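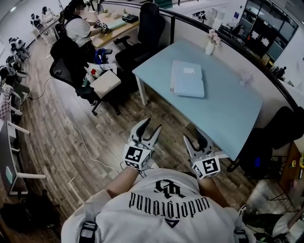

Reference > Robotics > Manipulation > Hand-held grippers

Donside gripper comparison

The Donside gripper comparison is a long-running trial of hand-held grippers, the sort that a person carries in each hand and uses to show a robot how a job is done. It was set up by Umut Akyol, who had grown rather tired of reading makers' leaflets that all promised much the same thing, and who wanted to see the Dernia, Vostar and Kivi grippers put through identical tasks by the same people in the same room. It is named after Donside, the workshop where the first tasks were tried.

Background

A hand-held gripper does the work of a robot's hand without the robot attached. The wearer squeezes, the fingers close, and the movement is recorded so that an arm can later be taught to copy it. Many designs carry a cube covered in black-and-white square markers, which lets a camera work out where the gripper is and which way it is turned. It is a simple and rather lovely idea, though anyone who has spent an afternoon with their forearms held out in front of them will tell you that the comfort of the thing matters a good deal more than the leaflets let on!

Method

The trial began in September with 6 wearers. Each of them used a pair of grippers at an ordinary desk or table, wearing shoulder straps to carry the rest of the kit, and worked through everyday jobs such as opening a box, standing a bottle upright and folding a small cloth. The first round produced 2,689 recordings, and every one was watched through by a second person before it was allowed to count (a slow business, and one that Akyol has always refused to hurry).

A recording was set aside if the marker cube was hidden from the camera for too long. This happened most often when a wearer reached across their own body, or turned a wrist inwards to get at something low down.

Grippers compared

The Dernia has two curved fingers and was the favourite for round things, such as bottles and cups, though it was fussy with anything flat. The Vostar is the heaviest of the three. Its wide pads held cloth very well, and wearers liked the firm feel of the squeeze, but most were glad to put it down at the end of a session. The Kivi is the lightest and the easiest to learn. Its fingers give a little under load, so it did less well with the bottle, and 2 pairs had to have their pads replaced before the round was finished.

Akyol has never named an overall winner, and his notes suggest choosing by the job in hand. A later round, using the same tasks with a longer cable and a smaller marker cube, is being prepared.

See also: Finger pads; Marker tracking; Teaching by demonstration

Last updated: 14th February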